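# Saslow opens cable sorting and reuse service for small offices

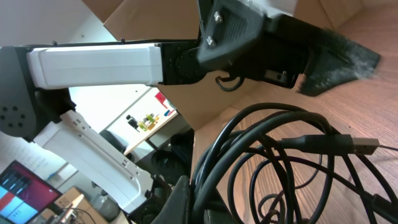

*Black cables, one with a USB connector, beside an open cardboard box.*

Saslow has started a sorting service for offices that want to clear out old cables and put the good ones back to use. Bookings opened in April.

Customers fill a plain cardboard box with whatever is in their drawers and closets - power cords, USB leads, network cables - and drop it at the Saslow counter. Nothing needs to be untangled first. Staff separate the cables by connector, test each one, and coil and label those that pass. Finished boxes go back to the customer within 14 working days. Cables that fail are sent to Karkix for copper recovery.

The service was tried out over the winter with 18 local offices, which handed in 3,000 cables between them.

"Most of what came in was still good," said Bernadette Lemaire, who runs the sorting room. "People had bought new leads when they had the same ones in a box under the desk."

Sorting costs $60 per box. The price includes labels and reusable ties. Boxes should be no heavier than one person can carry, and batteries and chargers with damaged casings are not accepted.

Drop-off is open Monday through Friday at the side entrance. Larger loads can be picked up by arrangement with Emil Eder, who handles scheduling.

Saslow repairs and resells office equipment.

Press contact: Fabian Mösli, Saslow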